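How do I get the musty smell out of a fabric suitcase?

Asked by Wekesa Rashidi
39 votes, 2 answers

Hello to all. I have a soft suitcase that stayed in the storage room of my building in Pirbridge for one whole winter. Now it smells like an old basement. The outside is fine, but when I open the zipper the smell is very strong, and my shirts take it after one night.

I already tried an open box of baking soda inside, for three days. It became a little better and then the smell came back. I also left it on the balcony on Sunday, but the weather was gray and I don't think it helped. I don't want to put it in the washing machine, the frame inside is some kind of hard board.

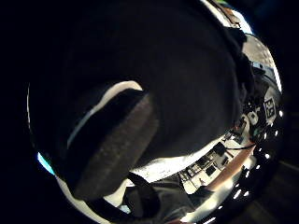 Pirbridge, November

I add more information, as people asked in the comments. There are no spots that I can find on the lining. The suitcase is a Rukov, the medium size, and I paid 79 for it, so I would like to keep it. I travel again in two weeks. Is vinegar safe for the lining, or will it leave marks?

Answer 1 – accepted

Vinegar is safe in most cases, but mix it half and half with water and try first in a corner where you will not see it. The lining is usually polyester and it does not mind.

First vacuum everything, also inside the pockets and along the zipper. Then wipe the lining with a cloth that is damp, not dripping. The board behind the lining must not get soaked, or you will have a worse problem than before. Leave it wide open in a dry room with a fan pointing inside, for two full days. It will smell like salad on the first day – this goes away.

If there is a zipper in the lining, open it. Many suitcases have one, and the dust and the damp stay behind it. In mine this was the place where the smell came from, and I had cleaned the wrong side two times.

After that, keep it in the apartment and not in storage. I put a bar of soap in a sock and leave it inside.

Answer 2

just buy the Clurnier spray, it works for shoes too. or newspaper, my mother always used newspaper

Comment on answer 2: Newspaper helped with mine, but you have to change it every day and crumple it well.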